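Why Does Paper Come From Trees?

Hi, I'm Rafferty Strickland, and I have been nuts about paper since I was 11. You probably touched some today without thinking about it.
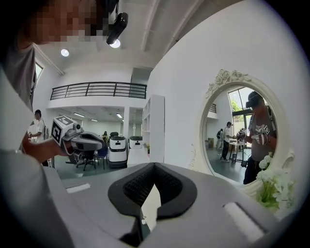
What's inside a sheet?

Rip a corner off an old envelope and look hard at the torn edge. See the fuzz? Those little hairs are fibers, and they used to be part of a plant - usually a tree. A sheet of paper is a big flat tangle of them, all holding on to each other.

How do you get from a tree to a page?

First the bark comes off and the wood gets chopped into chips. The chips are cooked with chemicals or ground up until they turn to mush. That mush is called pulp, and it looks a lot like oatmeal (please don't eat it!).

Next comes loads of water. The soupy pulp is spread over a screen, the water drains out, and the fibers settle on top. Then rollers squeeze the sheet and heat dries it.

Can you make some at home?

Yes! Every June I make a batch in my kitchen in Sosthorpe. Tear up 4 sheets of newspaper, soak them overnight, and ask a grown-up to help you blend them with plenty of water. Pour the mush over an old window screen, press it with a sponge, and leave it to dry. Mine always comes out gray and lumpy, and I love it. Try dropping in some flower petals before you press it!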